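Print this page | E-mail this page
Search: Enter keyword Go

Dish Returns in the Enda Hall Dining Room
Student project report, Popescu College
2 Jul 2025

Our project looked at why so many plates and cups leave the Enda Hall dining room and do not come back. The kitchen bought 600 plates in January. By the end of the term it had 500 left on the shelves, and the rest had gone up to the rooms or into the trash.

We put a return cart on each of the 5 floors and checked the carts every weekday evening. Over the term we logged 2,196 items. Cups made up more than half of these. Bowls were next, then plates, then flatware. The carts near the elevators filled up first - the one by the back stairs was hardly used until we moved it next to the laundry room.

We also put up a short survey. Most students who answered said they took dishes upstairs when they were late for class or eating with a roommate. A few said they did not know the dishes had to come back. Several asked for a cart that stays out on weekends.

The kitchen uses Wiltel racks, which hold plates well but are too shallow for the tall cups. We tried stacking the cups in Mavineo crates. This worked, but the crates were heavy to carry down when full.

We did not measure breakage, and the weekend numbers are missing for two floors. A second group could start there. The carts will stay in place for the fall term.
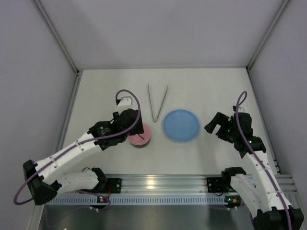 I lived on the third floor that term and the cart was full by Tuesday most weeks, so please ask for a bigger one. The cups were always the problem.
- Comment from a reader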